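Gidard 5 is out, and the network icons finally got some love

9 Feb 2020

I've been drawing office network maps in Gidard for years, so I grabbed the new version the minute it showed up! The big change is the icon library from Tratier, with 72 new symbols for switches, routers, patch panels and wireless gear (the old firewall icon is gone, and I won't miss it). They snap to the grid properly now, too. 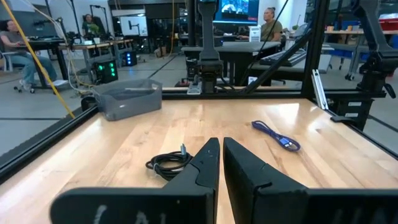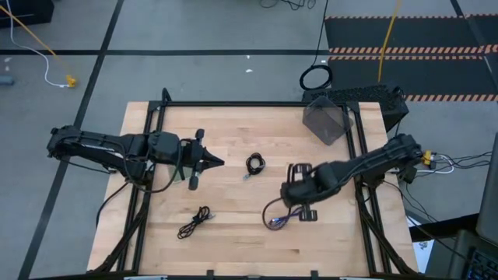
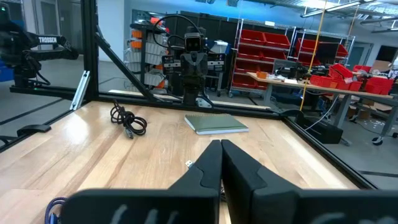 Light wood tabletop, three views.

My favorite bit is the cable labels. You click a line, type a name, and it stays put when you drag the boxes around - I redid our whole second-floor map over lunch. Import from Gellier files works as well, though nearly 70 of my old shapes came in gray and I had to recolor them by hand. The folks at Aydoğan, who make the plug-in, say a fix is coming.

It's a free update if you bought your license after November. Everybody else pays the upgrade price, and version 4 files open fine either way.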